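Can I get my grandfather's border service file without proof of his death?

Posted by Branwen Gwilliam

My grandfather was born in 1924 and served with a mountain border unit. I have his service number and two letters from the Ralten post, but no death certificate. The records office sent my form back and said it was incomplete. Do they always insist on the certificate, or is there another way? I would also like to know what his unit was doing at Ralten, if that is kept anywhere.

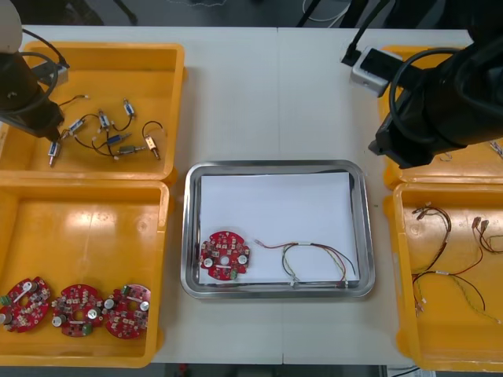

2 replies

Réjean Bergeron
29/08/2018

You can leave the certificate out if the birth date is far enough back, but you have to say so on the form. Write the birth date in the box for date of death and add "see note" — then attach a short signed page with his name, service number and your relation to him. I did this in May for my uncle and had the file after 15 weeks. It was 284 pages, mostly pay and medical sheets. 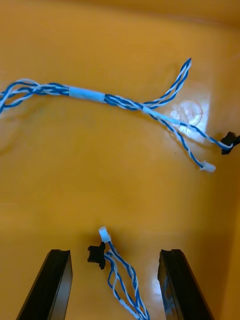
The unit diary is a separate request. Ask for it by post name and year, and don't put both requests in one envelope. Mine covered patrols, supplies and one long argument over mules. Copies are charged by the page, so ask for a quote first.

Tralel

Just call them. Worked for me but that was a navy file so not sure.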